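Questions about walking the Jetero ridge come in all year, and they pile up from November onwards when people start planning for spring. We've gathered the ones we get most. If yours isn't among them, write to Pallavi Pant at the lodge and she'll add it when she next has a spare evening.

## The Jetero ridge: your questions

### Is it a mountain or a ridge?

Both, depending on who you ask! Most maps give the name Jetero to the highest point, a stubby top with a cairn on it, but in the villages people use it for the whole long back of the hill, from the saddle above Minda right along to the cliffs. We use it the village way. If we mean the top we say "the top".

### Do I need to be a climber?

No. The usual route is a walk, steep in places, with one short bit where you'll want your hands. Brijesh Kandpal calls it the Staircase, and it does feel like one, only built for somebody with much longer legs. The rock is rough and grippy when dry. When it's wet it is a different matter, and we'd rather you turned back there and had a lovely afternoon in the forest than went up it feeling nervous.

The northern side is proper climbing ground. We don't guide on it and can't tell you much about conditions there.

### How long does the walk take?

Allow 8 hours from Minda and back, with time for lunch and for staring at things. Fit parties are quicker. Sushil Maurya has done it in a good deal less, but he doesn't stop to look at lichens and you really should, because the lichens on the upper slabs are marvellous: orange, mustard, a grey-green that looks nearly blue at dawn.

From the road you climb almost 1000 metres, most of it in the first half. Once you're on the crest the going is gentle and the views come at you from both sides.

### What is the rock?

The question we love best. The lower slopes are schist, the flaky, glittery stuff that gets into your boots and makes your socks sparkle. Somewhere above the last trees you cross on to gneiss, which is paler and banded and breaks into big blocks. You can stand with a foot on each at the stream crossing, just upstream of the stepping stones.

The top itself has a cap of quartzite, and that's why it sticks up. The softer rock on either side has worn away faster. Look for rounded white pebbles locked inside the quartzite near the cairn. They were river gravel once!

### Was there ever a glacier?

Yes, though a small one. The bowl below the eastern cliffs, which we call Iko, was scooped out by ice, and the little lake in it sits behind a bank of rubble the ice left behind. On the slabs above the lake there are long parallel scratches, all running downhill. Low sun shows them up beautifully, so try to be there early or late in the day.

There's no permanent ice now. Snow can linger at the back of Iko well into the warm months, and in a good year you can have a snowball fight in shirtsleeves.

### Can I camp at the Iko lake?

Please do, it's a wonderful spot. The flat ground is on the south shore. We ask for no fires, as there is so little wood up there and what there is belongs to the juniper. Take your rubbish down with you, peelings too, and go to the loo well away from the water.

There are 3 good tent platforms. If they're taken, drop down to the meadow below the lake, where there's space for plenty more.

### What is the Yatsenko Traverse?

A longer day for people who have done the ridge and want more of it. It carries on past the top, along the narrow part, and comes down by the old grazing path on the far side. It's exposed, and there's no easy way off once you've started along the narrow part, so you need settled weather and a head for heights. Kamlesh Gautam leads it for us and will want a chat with you beforehand about what you've done before. Don't be put off by this. He is very kind and he says yes to most people.

### Is there water on the route?

At the stream crossing, yes, and at the lake. Nothing on the crest. Fill up properly at the stepping stones, and treat or boil what you take, as goats graze above.

### Which map should I buy?

Sheet 66 covers the whole ridge and the road in. The path shown on older printings goes up the wrong side of the gully, following a line that was lost in a landslip, so follow the painted marks on the ground wherever the two disagree. The marks are yellow as far as the saddle and white after that.

### When is the best time to come?

Spring for rhododendrons, autumn for air so clear you can pick out single trees on the next range. The wet season is leeches and cloud, though Devendra Khurana goes up then on purpose for the frogs and comes back delighted. Winter can be splendid on the lower part. Above the saddle it needs an ice axe and someone who knows how to use one.

### Will my phone work?

In Minda, mostly. There's a patch of signal at the saddle and another by the cairn, and nothing at all in Iko. Tell someone where you're going before you leave, and tell them when you're down again.

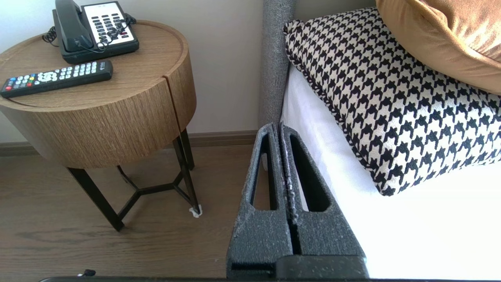

Mountain weather is best asked about by voice, the evening before you walk. Reception can tell you what the cloud has been doing over the saddle all day, and that's worth more than any forecast made for the plains. If you can't get a signal, use an ordinary desk phone, the kind with a handset on a coiled cord, and ring reception for the latest. Someone is there until nine at night. The desk opens again at five in the morning, when the first walkers are filling their flasks, and whoever is on duty will happily step outside and tell you whether the top is showing.

### Can I bring my dog?

Yes, on a lead above the trees. The goats are not frightened of dogs, which comes as a shock to some dogs. The Staircase is hard for short legs, so be ready to lift, or make the lake your goal.

### And children?

The walk to the stream crossing and back is perfect for small ones: glittery rocks, stepping stones, a pool to throw things into. Older children who like scrambling usually love the whole ridge. We'd suggest starting early and carrying twice as many biscuits as you think you need.

### Do you run guided days?

Every Wednesday in the walking season, weather allowing. Sushil takes the ridge walk and Pallavi leads the slower rock and flower day, going no higher than the lake. Hers fills up first, so ask early. Bring lunch, a warm layer, something waterproof and boots you have already worn in. A hand lens is a joy to have if you own one, and Pallavi carries a spare.

### Can I take a stone home?

A pebble from the stream, of course. Please leave the quartzite by the cairn where it is, and don't chip at the scratched slabs above Iko. A photograph with a coin or a boot beside the rock for scale is a great thing to bring back, and we're always glad to be sent copies, especially of bands or folds we haven't spotted ourselves.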